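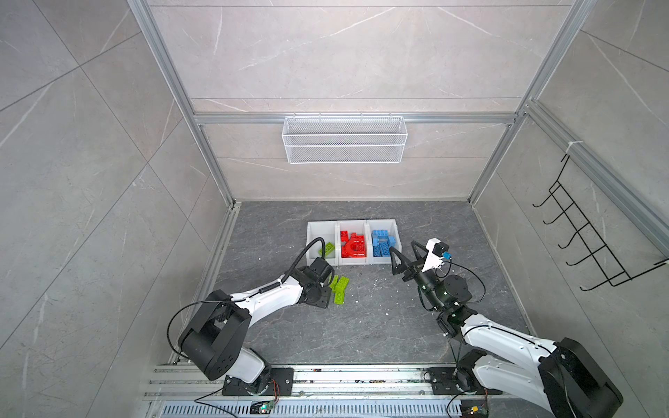
Mellmont cell, pre-run inspection for the Holtik trials, Vasconcelos building, February round. The checklist covers the two-arm sorting cell in its current state, as used for the colour sorting results in the draft Drurnitz report. It is meant to be filled in before the arms are powered, and the last round was filled in at lunch, from memory, by someone who remembered everything being fine. Both arms are on the front rail and the sorting bins stand in a row along the back wall, with green, red and blue each going to their own bin. Anything marked ATTENTION may be run with the comment read first. Anything marked STOP means stop, including when there is a deadline.

SECTION A. AREA AND ACCESS

A1. Emergency stop within reach of the seated operator
OK. Pressed and reset with each arm holding position. The button had migrated behind the monitor again. It now has a bracket.

A2. Second emergency stop at the door side
ATTENTION. Works, but the label has faded to a pale square. A stop button that has to be explained to visitors is a conversation piece. New label requested.

A3. Floor outside the cell clear of bags, chairs and boxes
OK after removal of one chair.

A4. Operator not alone in the room during unattended policy runs
OK. The wording was questioned by several people, who asked how a run can be unattended if it has an operator. "Unattended" means that no one is holding the leader arms. The form will be reworded when the next version comes out.

SECTION B. STRUCTURE AND WORK SURFACE

B1. Mounting plates tight on front rail
OK. Torque marks line up on both.

B2. Rail slots and work surface free of debris
ATTENTION. Dark crumbs in the rail slots and white specks on the slab. Vacuum both, nozzle brush on, before the next batch. Specks do no harm to the arms, but the Holtik method learns from pixels and we would like it to learn about bricks.

B3. Wall basket and hook rack secure, nothing hanging into the arms' reach
OK. Both empty. Please keep them so during trials. They are not to be used for cable ties, gloves or lanyards, however briefly.

B4. Bins in their marked positions
OK. Checked against the corner template. In an earlier session the row had been nudged sideways during cleaning and the success rate fell for a whole afternoon, during which two of us retuned the gripper.

SECTION C. ARMS, GRIPPERS AND CABLES

C1. Cable loops free through full travel of each joint
ATTENTION. Left arm clear. On the right arm the thin loop by the elbow should be re-dressed before any run with the extended reach setting. Move by hand first, power off, and watch the loop and not the gripper. Everyone watches the gripper.

C2. Circuit boards at front edge covered and fixed
STOP until done. The boards lie near the front, one by each arm base, with thin leads running to them. Covers have been ordered twice, the first time in the wrong size. Runs may resume when both boards are fixed down and covered. Do not rest drinks, tools or elbows there in the meantime.

C3. Gripper force limit set and read back
OK. Value read back from both controllers. Do not test with a finger. This line was added to the form in January and we would prefer not to say why.

C4. Wrist cameras fixed, image upright, focus at bin distance
OK. Close objects are soft, as expected with this focus setting.

C5. Arms' shared zone limits loaded
OK. Limits file loaded and confirmed by driving each arm slowly to the boundary. The old limits file is still in the same folder under nearly the same name. Somebody should delete it. This comment has been carried over from the previous form.

SECTION D. METHOD CHECKS

These were added at the request of the Drurnitz reviewers, who felt, fairly, that a cell can be perfectly safe and still produce nonsense.

D1. Starting layout drawn from the shuffled list, not chosen by the operator
OK. Left to ourselves we put the bricks where the robot likes them. The list does not care. Loose green bricks at the front of the row, overlapping bricks and the red arch all have to be in the set, since overlaps are where the earlier method did worst.

D2. Failed picks logged, including the ones that "nearly went in"
OK for this batch. Of 605 logged trials, 44 ended in failure. A brick balanced on a bin lip is a failure. A brick that falls in when the operator leans on the bench is also a failure, and the operator is asked to sit down.

D3. Wrist and overhead recordings share a clock
OK. Offset checked with a hand clap in view of all cameras.

D4. Human corrections marked in the log
ATTENTION. Holtik works by letting the operator take over part-way through a bad reach and hand back again, and the corrected stretch is what gets weighted in training. If the takeover key is pressed late, the log teaches the arm the mistake with great care. Operators should press at the first doubt. Pressing too early costs nothing but pride.
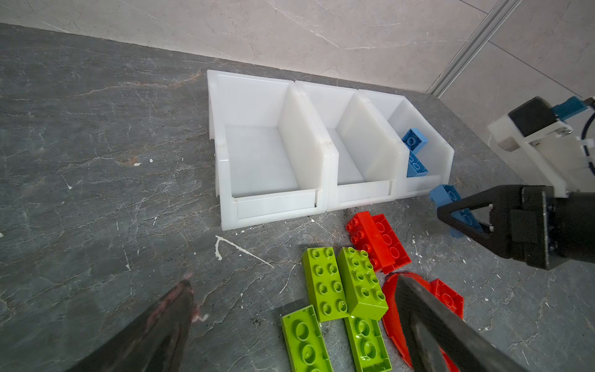

Wrist camera view: green and red bricks in front of the bins, blue block at the far gripper.

D5. Overlapping bricks separated by the policy and not by hand
OK. Hands stay out of the cell once the trial number is called. Where one brick lies partly under another, as the greens do in the wrist view, the trial counts in full.

D6. Curved piece scored by the same rule as the blocks
ATTENTION. Two operators were scoring the red arch more kindly than everything else. Rule restated: in the red bin or not in the red bin. Affected trials rescored, which made the result slightly worse and the report somewhat longer.

SECTION E. OUTCOME

Cell not released for runs. Outstanding before release: C2.

To be cleared within the round: A2, B2, C1, D4, D6.

Carried over: deletion of the old limits file, see C5.

Remarks. The failure figure above may be quoted internally with the D6 rescoring included. It should not go on a slide without the number of trials next to it. The form itself lives in the red folder by the Mellmont door, and the pen on the string is for the form.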